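Sock folding

Sock folding is the part of laundry work where clean socks are paired, flattened and put into a shape that will stay together in a drawer. Usually done last, after shirts and towels. Often skipped.

Methods

Flat fold. Socks laid one on the other, heels matching, then folded in half or in thirds. Easy on the cuff elastic. Takes more drawer width.

Cuff fold (also ball, bundle). One cuff turned back over both socks. Quick, holds well, but the outer cuff gets stretched over time. Not advised for wool.

Roll. From the toe up, loose end tucked in. Common in travel packing.

The Tesar fold is a flat fold in thirds with the toe tucked into the cuff, so the packet stands on its edge. Named for a household booklet, no copies known before the second printing.

Surface

Any hard flat top will do. A light-colored one helps with dark socks, lint and stray threads show up and so does the heel line. Beds are worse, the fabric drags. 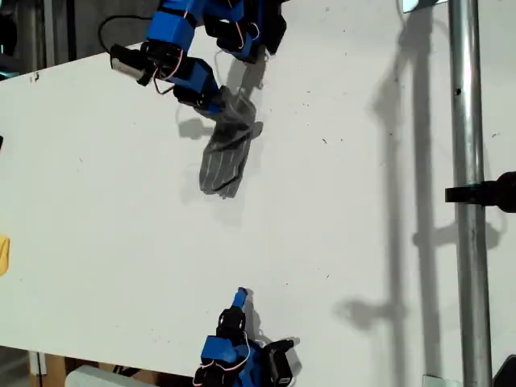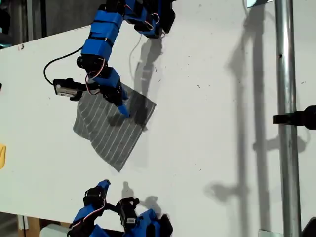 Dark gray fabric with thin white stripes, on a white tabletop: a sock held up by the cuff (first), striped cloth lying flat (second).

Stripes and patterns

Lengthwise stripes are useful as a guide. If they run straight the sock isn't twisted. A twisted sock gets picked up by the cuff, shaken once and laid down agian. Plain black socks are the hard case and many people sort them by toe seam.

Storage

Standing packets go in rows, cuff side down. Ingegerd Isaksson's drawer plan has 26 pairs in 2 rows, with odd socks kept at the back. Davo and Yatsenko both sell dividers for this, the Davo one is deeper. Odd socks are normaly held until the next wash or two, then used as dust rags.

See also: Towel folding; Darning; Clothes drawer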